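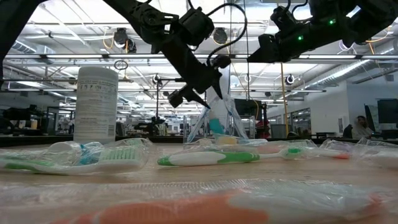
*Wrapped toothbrushes laid flat, canister standing at the back of the group.*

## Storing spare toothbrushes and other bathroom stock

These notes cover unopened toothbrushes and the small items usually bought with them. They apply to a household linen cupboard, a holiday rental or a staff washroom. Brushes already in use are covered under "After opening".

### Sorting

Clear a section of bench or table and wipe it down. Tip out the whole supply and lay each packet flat, label side up where there is a label. Packets stacked on top of each other hide duplicates, and clear film on clear film is hard to read under a ceiling light.

Check every packet before it goes back:

- End seals closed along the full width.
- No bristles poking through the film.
- No grit, hair or moisture inside.
- Handle colour visible without opening the packet.

A packet that fails any of the first three comes out of the spare stock. The brush can be used for grout, tap bases or the track of a sliding shower door. Snip a corner off the bristles so it can't be confused with a clean one.

Sort by bristle grade first and handle colour second. Colour is how most households tell brushes apart, so avoid putting out two of the same colour for the same bathroom.

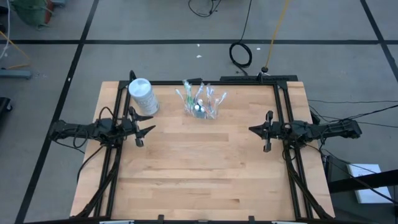 ### Choosing a container

An upright cup is adequate for a small supply. It should be clear, rigid and wide enough at the base that a full load of handles doesn't tip it. A straight-sided tumbler is more stable than a tapered one of the same height. The Skorkance tumbler in our upstairs cupboard has a flat base and has given no trouble. The Praser version is narrower at the foot and needs a weight in the bottom; a few clean pebbles or large glass beads will do.

For larger quantities use a lidded tub and lay the brushes in layers, heads all one way. We keep 29 brushes in a Sandoval tub at the rental unit, and it still closes flat. Mark the lid with the date of the last sort. Pencil on masking tape is easier to change than marker on plastic.

Do not use rubber bands around wrapped brushes. They cut into the film after one summer, and perished rubber sticks to it.

### Loading the cup

Wrapped brushes take up more room than bare ones. The film is wider than the handle and springs back when pushed down, so the usable capacity of a cup is well below what the handles alone would suggest. Four brushes in their wrappers are already enough for one of them to lean well out over the rim of a clear plastic cup, and the crinkled film blurs the colours where they overlap. Put the stiffest packets in first, against the wall of the cup, and fold any loose film behind the handle. If the last brush won't stand, start a second cup. 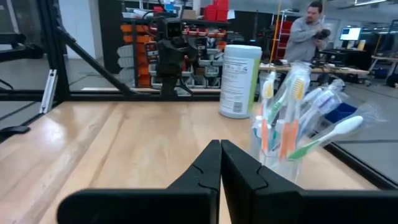 Shelf order matters more than the choice of shelf. Tall items go to the rear or to one side, short items to the front, and nothing with a pump or screw cap goes above paper goods. Canisters should stand upright with the lid pressed fully closed. A white canister with a pale label is easily mistaken for the next white canister, so turn the green stripe or whatever other marking it carries towards the door. Keep the brush cup beside it and clear of the lid, leaving enough space to lift the canister out without knocking the cup.

### Location

Select a cupboard outside the bathroom if there is one. A hallway linen cupboard is suitable. If the stock has to live in the bathroom:

1. Use a shelf at least 2 hand-widths above the basin.
2. Keep it away from the shower side.
3. Leave the cupboard door ajar after showers.

In July our Clarkach cabinet gets condensation on the inside of the door. Anything in cardboard is moved to the hall until spring.

### After opening

Rinse the brush, shake it and stand it head up. Use a separate holder from the one for sealed stock. Wash the holder weekly in hot soapy water and dry it upside down on a rack. Film wrappers go in the general rubbish unless your council lists soft plastics.
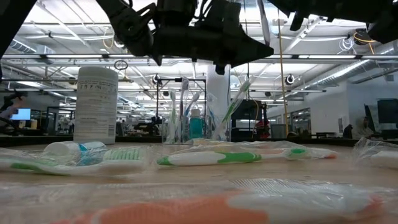 *Flat packets in front, upright brushes and a small teal bottle behind.*

### Restocking

Reorder when the cup is down to its last two. Put new packets at the back and take from the front. If a multipack is opened, keep the outer card until the last brush is gone; it carries the bristle grade, and the inner wrappers may not.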